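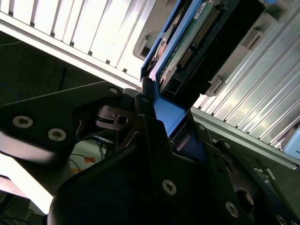
主题:Re: Re: 《Tromura》第二季主持人的条目怎么写
发件人:Gangadharan Thampi
收件人:艺人资料整理邮件列表

各位好,

前面几封我都看了,先回老邱这封,再说几件别的。

老邱写道:
> 关于《Tromura》第二季那位女主持 Flesine,我手上的资料是这样的:
> 出道写的是选秀,其实选秀之前她在 Ojeda 剧场跳过两年群舞,
> 节目单上用的是本名,不是艺名。现在网上的条目都从选秀写起,
> 前面那段一个字没有。
> 另外婚姻那一栏,有三个网站写她"已婚",有一个写"离异",
> 都没注出处。我倾向于照多数写"已婚",后面加个问号。
> 身高一栏也有两个数,差三厘米。
> 还有粉丝那边给的作品列表,一共 697 条,我粗看里面有不少
> 是同一期节目的上下集分开算的,要不要合并?
> 请大家表个态,我好往下做。

一条一条说。

一、Ojeda 剧场那段。我同意补进去,但是要有节目单作依据。老邱手上的节目单如果是原件,请把封面和演员表那两页扫出来,放到共享文件夹里,文件名写剧目名加演出季就行。如果是别人拍了转给你的,请注明是谁转的。群舞演员在节目单上常常只列姓,同姓的人又多,所以光看一个姓不能定。你说用的是本名,那要再核一下她本名是从哪里知道的。我记得早年有一篇 Bukon 的访谈提到过,标题我忘了,内容是她讲小时候学舞的事,里面主持人喊过她一声本名。谁手上有 Bukon 那几期旧刊,麻烦翻一下。

二、婚姻栏。我不同意按多数写。那三个写"已婚"的网站我对过,句子几乎一样,连一个错字都一样,"携手"写成了"携首"。这只能算一个来源抄了三遍。写"离异"的那个,文章里说的"前夫"连姓都没有,发文日期也没有。这样的东西两边都不能用。我的意见是这一栏空着,不写"已婚"加问号,也不写"不详"。加问号读者还是会当成已婚来看,转载的时候问号通常就掉了,过两个月再搜,我们自己就成了第五个来源。她本人在节目里说过的话可以引,比如第二季倒数第二期她提到"我家那位不爱看综艺",这句话可以放在访谈摘录里,注明期数,但不要拿来推婚姻状况。

三、身高。两个数都不写。之前定过规矩,身高体重只采用经纪公司正式发布的资料,没有就不填。这个规矩当时是因为一位演员写信来要求更正才定下来的,大家不要又忘了。

四、作品列表。697 条我花了两个晚上过了一遍。问题确实不少,分几种情况:

同一期节目拆成上下集的,合并成一条,备注里写"分上下集播出"。

重播的,不单列。列表里有好些条是午间重播,标题后面跟了个"精编",时长短一点,内容没有新东西。这些去掉。如果精编里加了正片没有的采访,那要留,但我看到的没有这种。

只出镜不说话的,比如坐在观众席被镜头带到的,不算作品。粉丝很愿意收这个,可以理解,但这边是资料库,不是相册。

晚会串场的,算。有些人觉得串场不算主持,我认为算,因为字幕给了主持人的名。

配音的那部动画,我拿不准。片尾名单里有她,但角色是"路人",台词只有一句。先留着,放在"其他"里面。

合并之后还剩多少条,等老邱做完以后再报,我这边不先给数,免得到时候对不上又要解释。

五、关于别名。条目开头现在列了五个别名,有两个是粉丝之间的叫法,一个是综艺里嘉宾随口起的外号。粉丝叫法不放开头,可以在正文里提一句。外号那个只在一期里出现过,删掉。艺名和本名都放,本名等第一条核实以后再放。

六、关于家人。初稿里有一段写了她姐姐的工作单位,还写了孩子上学的地方。请马上删掉,草稿的历史版本里也要清。家人不是公众人物的,不写名字,不写单位,不写学校。孩子的一律不写。就算她自己在社交账号上发过也不写,她以后删了,我们这里还留着,那就不好了。这一条没有商量的余地。

七、引用格式。最近几份稿子的出处写法又乱了。报纸写报名、版面、标题;杂志写刊名、期号、标题;节目写节目名、季、期,能写到分钟的写到分钟;网页写站名、标题和查看的日期。"据网友爆料""据知情人士"这种不算出处,看到就连同那句话一起删。翻译过来的采访,请附原文那一句,不要只给译文。上次有一句"我已经不做这行了",原文的意思是"我今年不做这档节目了",差得很远,后来有别的站转了我们的译文,还有人写信来问她是不是退出了。

八、照片。条目里的照片请不要从粉丝站直接拿。粉丝拍的要问本人,得到书面同意再用,邮件回复一个"可以"就算书面。剧照和宣传照按老办法处理。没有合适的就不放,条目没有头像也能看。

另外说一下收入那一栏。有人在 8 月提过要加"身价"一栏,说别的站都有,读者爱看。我当时反对,现在还是反对。那些数字没有一个能说清是怎么算的,有的站给她写了 790 万,连币种都没写,点进去看,出处是另一个站,另一个站的出处又是第一个站。片酬如果有合同纠纷的公开判决,可以引判决书,别的都不要。

关于第一季那位男主持的条目,上次阿岚问能不能把他在《Tromura》之前的电台经历写长一点。可以写长,但现在的稿子里有三段其实在讲那个电台的历史,跟他没有关系,他去的时候那些事早过去了。建议压成两句,剩下的另开一个电台的条目。他离开节目的原因,稿子里写的是"与制作方不和",出处是一个论坛帖子,请改成"第一季结束后离开",后面什么都不加。

还有几件杂事:

列表的附件上限是 20 MB,超过的会被退回来,而且不会通知发件人,上个月小方的扫描件就是这样没了的。大文件放共享文件夹,邮件里写路径。

回信的时候请只引用你要回的那几句,不要把前面十几封整个带着。我用的是纯文字的客户端,翻到底要翻很久。主题如果已经换了话题,请把主题行也改了。

新来的三位请先看列表首页的说明,再认领条目。认领的时候发一封信到列表,写明认领哪一条,预计什么时候交初稿。认领之后一个月没有动静的,我会把条目放回去,不是批评谁,别人想做也好接着做。

共享文件夹里"待核"那一层现在堆得比较满,里面有些是已经用过的剪报,用过的请自己移到"已用"。我不替大家移,因为看不出来哪些用过。

老邱,请你先做第四条和第六条,第六条今天就做。第一条等节目单。第二、三条不用做什么,把那两栏清空就可以。做完了回一封信,我再看一遍,没有问题就上线。

有不同意见的请在列表里说,不要单独发给我。单独发给我的我还得再贴一遍。

Gangadharan Thampi

又:刚才翻旧信,发现 Bukon 那篇访谈的事去年有人提过,说是在夏季那一期,封面是一位话剧演员。提的人已经退出列表了,地址也退信。哪位家里有夏季那期,请看一下目录页后面的第一篇长访谈。如果本名那句确实在,把那一页和版权页一起扫过来,两页都要。

老邱写道:
> 补一句,节目单我找到了,是原件,有折痕,演员表那页
> 右下角缺了一小块,不影响看名字。今晚扫。

收到。缺角的地方不用修,照原样扫,分辨率高一点。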